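Jeltdale gets a second campaign this June, and it's free if you own the game

Hi everybody, Aldo Caputo here from Bindard. I've been dying to tell you this one! Our little stealth brawler Jeltdale is getting a whole new campaign called Druva, and it lands in June as a free update for anyone who already has the base game.

Druva picks up right after the bridge ending (the good one, sorry to the rest of you). You play as the smuggler's sister this time, and she fights nothing like he did - she's quick, she can't take a hit, and she throws pretty much anything she can lift. There are 5 new levels, and my favorite is Villa, a big old house on a hill where you can sneak in through the cellar or just kick the front door and see how it goes. I always kick the door.

We also rebuilt the mod tools. The old editor choked once a map had more than 900 objects in it, and a lot of you wrote in about that, loudly. That limit is gone. Your old maps should load fine, but please back them up first. We tried some 885 community maps in the new version and only 2 refused to open, and I've already written to the folks who made them.

Controller players, you can finally remap the dodge button. I know, I know.

Press keys are ready now - just write to the Bindard press desk and tell us which platform you're on.

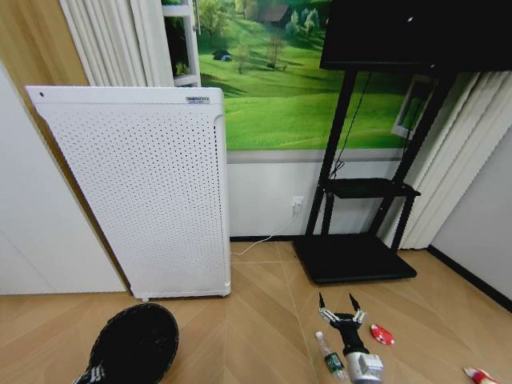 White pleated curtains beside a light-wood wall panel, with a perforated white unit in front.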